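Plakeck 桌面示教数据集 说明文档

版本沿革见文末。先看“已知问题”再下载,能省你一个下午。

概述

Plakeck 是一套在仿真环境里靠人遥控机械臂录下来的操作数据,共 3793 条轨迹,覆盖 26 个桌面任务。全部由真人操作手柄或拖动主手完成,没有脚本生成的轨迹。我们试过脚本生成,录出来的东西漂亮得像教科书,训练出的策略也像只读过教科书的人,于是删了。

操作员一共 3 位:叶柏彦(Po-yen Yeh)、洪欣怡(Hsin-yi Hung)和 Harvey Marchand。三人风格差异很大,元数据里有 operator 字段,请务必使用。Harvey 习惯先把夹爪悬在目标上方想一会儿人生,再往下走;柏彦基本不想。欣怡的轨迹最平滑,如果你只打算挑一个人的数据做基线,就挑她的,另外两位已经知道这件事了。

两种示教方式

kao:主从遥控。操作员手里拖一台小号主臂,仿真里的从臂跟着动。Kao 是我们自己写的映射层,名字没有含义,请不要再来信询问。

pad:普通游戏手柄,左摇杆管平面移动,右摇杆管升降和手腕旋转,扳机管开合。学起来快,录出来抖。细的活儿(插、套、对孔)建议只用 kao 部分。

两种方式的动作都统一换算成末端位姿增量加夹爪开度,原始输入另存在 raw_input 里。重放请以换算后的动作为准,raw_input 只供想研究手抖的人使用。
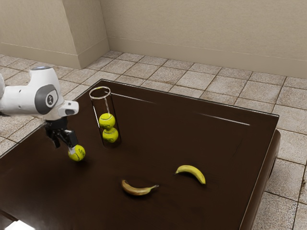
装筒任务(任务名 ball_tube)是全套里示教失败率最高的一个,也是大家最爱拿来演示的一个,两件事之间大概有联系。要求是把网球逐个放进透明圆筒。筒里已经叠了两个、第三个还夹在指间贴着桌面的时候,操作员最容易松懈,然后从筒口上方偏一点点的地方松手。透明筒壁对人眼也不友好:屏幕上筒口只剩一圈细亮边,深度全靠猜。旁边那两根香蕉是干扰物,任务里不许碰,一根发褐带斑,一根鲜黄,做颜色增强时请手下留情,它们和网球的黄绿色本来就离得不远。碰到香蕉的轨迹仍然保留,标记为 distractor_contact,想学“什么不该做”的同学可以自取。

每条轨迹包含

obs/rgb:彩色图像序列
obs/state:关节角、末端位姿、夹爪开度
action:末端增量与夹爪指令
raw_input:手柄或主臂的原始读数
meta:任务名、操作员、示教方式、随机种子、结果标记
note:操作员口述备注的文字稿,大部分为空,少部分不宜朗读

结果标记

success:终态满足任务条件,且夹爪已经松开并离开物体。
partial:做成了一部分。比如球进了筒,但不是全部该进的球。
fail:没做成。
regret:按判定规则算成功,操作员自己不认。这个标签是欣怡坚持要加的,起初我们都觉得多余,后来发现训练时去掉 regret,策略在松手前犹犹豫豫的毛病明显少了。

判定先由程序跑一遍,再由郭丽华(Li-hua Kwok)看回放复核。两边不一致的,以人为准。人和人不一致的,以丽华为准。

录制流程

每段录制前场景随机重置,物体位置在桌面范围内抖动,光照略有变化,桌子和房间不变。操作员可以放弃当前这条重来,放弃的不入库,但放弃次数写在 meta 里。装筒任务的放弃次数最高纪录是 39 次,出现在某天晚上十一点以后,当事人要求匿名,可惜 operator 字段不支持匿名。

从那以后我们加了一条规定:晚上十点后不录带筒的任务。

划分

训练、验证、测试按随机种子切分,同一种子不会跨集合。请不要自己重新按帧切分。去年有人这么做,得到了非常好看的结果,我们替他高兴了一会儿。

已知问题

1. 夹爪与球接触时偶有轻微穿透。物理步长已经调小,再小就录不动了。
2. pad 部分早期数据里升降轴方向是反的,五月(May)那一批起修正。旧数据已在换算时翻转,但 raw_input 保持原样,别翻两次。
3. Harvey 的轨迹开头静止段偏长。加载器里有 trim_idle 开关,默认打开。关掉之后,你的策略会学会沉思。
4. 圆筒在部分光照下反光很弱,基于深度估计的方法会当它不存在,并放心地从中间穿过去。
5. note 字段没有统一语言,国语、粤语、英语、法语都有。翻译工作由张玉兰(Yuk-lan Cheung)负责,进度请不要催。

适用与不适用

适合模仿学习、离线评测、操作风格研究。不适合直接搬到真机上跑,摩擦参数没有对照真实物体标定过。Nasholm 的同事在自己的真机上试过装筒,球倒是抓起来了,后面的事他们不愿意写进报告。

仿真里的场景都发生在同一间屋子里,墙上什么也没挂,地面是浅色方砖。背景如此单调,换个房间掉点是正常现象,提 issue 之前请先想想这一条。

许可与引用

研究用途免费,商用请先联系 Clendale 办公室。引用时写明版本号即可,不必致谢全体人员,但致谢里若只写一个名字,请写丽华。

版本沿革

0.3:加入 regret 标签;重新复核全部装筒轨迹。
0.2:加入 kao 部分;修正升降轴。
0.1:只有 pad,只有柏彦一个人录,建议不要使用。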